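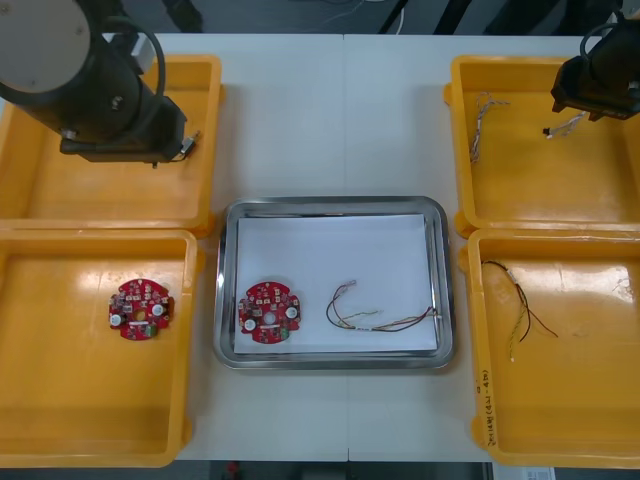

Open day at Mundon

Flelent opened its Mundon workshop to visitors on Tue 22 September, and around 70 people came through. Most of them went straight to the kitting bench, where a pair of robot arms sorts parts from four yellow trays into a steel one in the middle. Each kit is laid out on white paper and includes a round red circuit board and a wire harness.

The wiring drew the most questions. Loose wires bend differently every time they are picked up, and the staff said this had taken up most of their time since April. The blue and white twisted wires have to be gripped by the strands at one end.
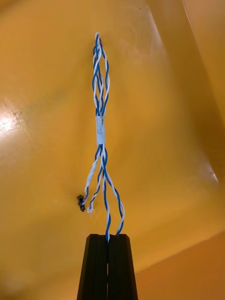
What goes in a kit

The kits are for Sukunside, a small control unit put together by Castillo. Staff said the bench had made up 1,949 of them before the open day. Small metal-bodied parts with thin wires attached go on the paper too, near the board.

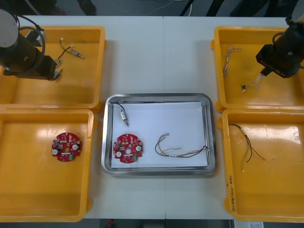 Next visit

There are 2 sessions planned for the spring, both in April. Please wear flat shoes and use the side entrance.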